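About Plakano

Plakano helps people buy robots, and fairly often helps them not buy robots. We charge the same for both, which our bank finds puzzling and our clients seem to like.

The company was started by Valdir Cavalcanti and Daiane Barros, who met on opposite sides of a purchase that went badly. Valdir was selling. Daiane was the operations manager who had to explain why a very expensive arm was spending its second winter under a tarp. The arm worked fine. It had been ordered for a doorway it could not pass through, on a budget that had no line for the power supply, the spare grippers or the person who would run it. They compared notes over a long lunch, agreed that both of them had been a little at fault, and registered the firm in April of the following year.

What we do

Most of our clients are care homes, hotels, small labs and furniture rental companies. They come to us with a catalog page, a number written next to it, and a board meeting coming up. The number is usually the price of the robot. We are sorry to report that the robot is the cheap part.

A Plakano plan covers the arms, yes, and also the mounts, cables, grippers, spare fingers for the grippers, floor space, training hours, insurance, shipping in both directions and the shelf where the broken things will live. Our standard planning sheet has 110 lines. New clients tend to laugh at it. By line 40 they have usually stopped and gone to get someone from accounting.

We take no commission from manufacturers. We have been offered commission, along with a great many tote bags. We kept the tote bags.

How we test

Every plan includes time in our test rooms, which are furnished like places where people sit down, eat and leave their things lying around. Sales demos like a clean bench and a nice firm cube. Our clients own cushions. Before anybody signs for two arms, we want to know how a gripper behaves around soft upholstery and small, light objects, and how much floor the whole setup eats once the cables have been let out of their box.
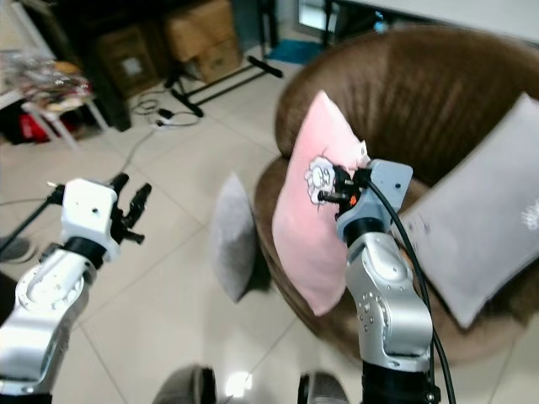

Amanuel Jemal runs the test rooms and writes the reports. His reports are short. The longest part is always the section called "Things you will also need to buy," and clients have learned to read it sitting down. He records how long setup took, who had to be called, what wore out and how many times the word "recalibrate" was used in anger. If a machine does well he says so, in a tone that suggests he will be back to check.

The first big one

Our first large client was Stemenberg, a group of retirement residences that wanted a helper robot in every building. They had money for all of them and a delivery date picked out. We talked them into leasing one pair of arms for 6 months and putting it in the lounge of their least tidy building. It was a tense conversation. Daiane brought pastries.

The lease taught them that they wanted fewer arms, better grippers and a technician who could be on site before lunch. They changed the order, and they are still a client. We are told the pastries did not hurt.

Rezende, who rent out furnished apartments, went the other way. They came in asking for one robot and left with a three-year plan and a second storage room. We mention this so you don't think we are against buying things.

The people

Valdir handles contracts and reads the warranty terms out loud, including the footnotes. Daiane does budgets and is the one who will ask where exactly the pallet is going to go. Amanuel you have met. Natanael Honorato looks after leasing, resale and the surprisingly lively market in used gripper fingers. Benoît Courtois builds Surar, our planning software, which began as Daiane's spreadsheet and still crashes if you call it one.

Surar is free for plans under 1,000 dollars. Benoît would like it known that there has never been a robot plan under 1,000 dollars, but a school once used it to buy a very good label maker.

Working with us

A first call costs nothing and takes less than an hour. Please have with you a floor plan, the width of your narrowest door and the name of the person who will be blamed if this goes wrong. We will want to talk to that person first. They generally have the best questions.

If you already own the robot and it is under a tarp, call anyway and ask for Valdir. He is very understanding about tarps.

Page last updated 16 August 2026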